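**Topic: Rinse temperature and detergent residue, hard water**

**kettle_drum** wrote:

Water here in Rornlow is hard, and I keep getting stiff towels and a gray film on dark cotton. Front loader, 10 years old, powder detergent at the box dose. I wash at warm and rinse at cold. Would a warm rinse help, or is that a waste of power?

**lintfilter** wrote:

Waste of power. Rinse temperature has little effect on how much surfactant comes out of the fabric. Rinse volume and the number of rinses matter far more. Add a second cold rinse and cut the dose by a third. Report back after 3 loads.

**M. Pacheco** wrote:

I disagree on the dose. In hard water, part of the detergent is used up binding calcium and magnesium. Cut the powder without softening the water and you get more film, as the minerals have nothing to hold them in suspension. Keep the dose and add a softening agent to the drum.

I tested this at home in Hikulville with plain white towels. One set got the reduced dose, the other got the full dose plus washing soda. After a month the reduced set was visibly grayer.

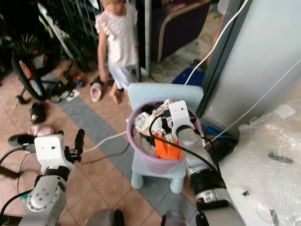 The other variable is load size. A drum packed to the top doesn't let water move through the fabric, and no amount of extra rinsing fixes that. I leave a hand's width of space above dry clothes, more for towels.

**lintfilter** wrote:

> After a month the reduced set was visibly grayer.

Same wash cycle? Same spin? Washing soda raises pH as well as softening, so you changed two things. A fair comparison is full dose with and without the soda, then reduced dose with and without.

**M. Pacheco** wrote:

Same cycle, same spin. Fair point on the pH. I'll run the four-way version, but don't expect numbers before June.

-- Margarida Pacheco

**shakya_rd** wrote:

Check the water inlet screens before changing any chemistry. Mine were half blocked with scale. The machine timed out on fill and rinsed with a low level -- no error code, only stiff towels. Shut off the taps, unscrew the hoses, pull the screens with pliers, soak in vinegar overnight.

**kettle_drum** wrote:

Cold side screen was bad, hot side fine. Cleaned both. First load of towels is softer, but the film on the dark cotton is still there. Trying the washing soda next, full dose of powder.

**lintfilter** wrote:

Dissolve it in hot water first or it will cake in the drawer. And keep it away from wool and silk.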